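Über uns — Tag der offenen Tür im Robotiklabor Stelero
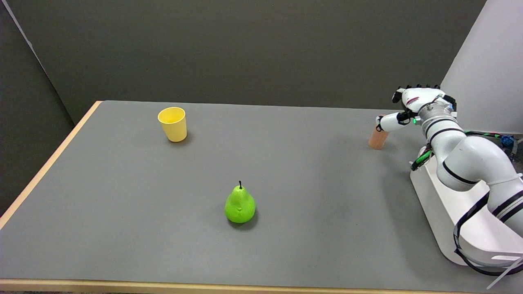 Am Greiftisch: Roboterhand am rosa Becher, davor die grüne Birne

Stelero ist eine kleine Werkstatt für Greiftechnik. Wir bringen Roboterhänden bei, mit Dingen umzugehen, die jeder von zu Hause kennt, und wir zeigen das unheimlich gern her! Zweimal im Jahr, im März und im Sommer, öffnen wir deshalb das Labor für alle, die neugierig sind.

Zuletzt war es am 16. Juli 2022 so weit. Etwa 60 Gäste kamen, viele mit Kindern, und am Greiftisch wurde es schnell eng. Becher und Spielobst sehen harmlos aus, aber eine Hand mit mehreren Fingern muss bei jedem Gegenstand neu ansetzen — am Rand, an der Seite, mit mehr oder weniger Druck. Wer wollte, durfte die Sachen umstellen und raten, wonach die Hand als Nächstes greift. Die Jüngsten lagen erstaunlich oft richtig.

Unsere Steuerung heißt Rimuda und entsteht komplett im Haus. Die Werkstatt Floven nebenan hilft uns bei Halterungen und Tischen, und mit der Schule Ashworth läuft seit zwei Jahren eine Robotik-AG (mittlerweile mit eigenem Schrank bei uns im Flur).

Eine Vorführung dauert 30 Minuten, danach bleibt Zeit für Fragen, auch für die ganz kniffligen. Gruppen ab sieben Personen melden sich bitte vorher an. Für alle anderen gilt an den offenen Tagen: einfach reinkommen!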